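Home > Visits > Reports

Open day at Hulletti, Oltside

Hulletti opened its Oltside building to visitors for one afternoon in April. I went with a group from Anstead, 15 of us in all, and we were signed in by 1:30. The company collects hand-guided demonstrations, which other firms use to train robot arms. We had a short talk, two stops upstairs and time for questions.

The talk

It lasted 47 minutes and could have been shorter. The useful part was a comparison of two ways of showing a robot a task. In one, an operator drives an arm by remote control. In the other, a person holds the gripper and does the job directly, with a camera on the tool recording from close to the fingers. Hulletti does both, but most of its work now is hand-held. The speaker said new operators get a 90-minute introduction before anything they record is kept.

First stop: desk tasks

We went up to a meeting room with tall windows and a lot of trees outside. The task was handling a computer mouse on a table that also had a mouse pad, printed booklets, cups and an organizer box on it. The person working kept the tool low and brought the two fingers down on either side of the mouse. The fingers have ribbed magenta inserts. Visitors were asked to stand back along the desks and keep their hands off the table.
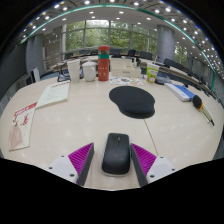
Second stop: remote control

This was downstairs in a smaller room. The operator sat at a pair of control handles and moved an arm behind a screen, placing blocks in a tray. It was much slower than the hand-held work – one block took long enough that people started talking among themselves. The software is called Mathur and was written in the building. We each got a short turn. I dropped two blocks and placed one.

Questions

Someone asked how many demonstrations a single task needs. The answer was that it varies, but the last one they finished took 135. Another visitor asked about bad attempts. Those are marked and stored separately.

Getting there

Parking is behind the building and fills up early. Coffee was provided, lunch was not. The next open day will be listed on the Anstead group's page when Hulletti confirms it.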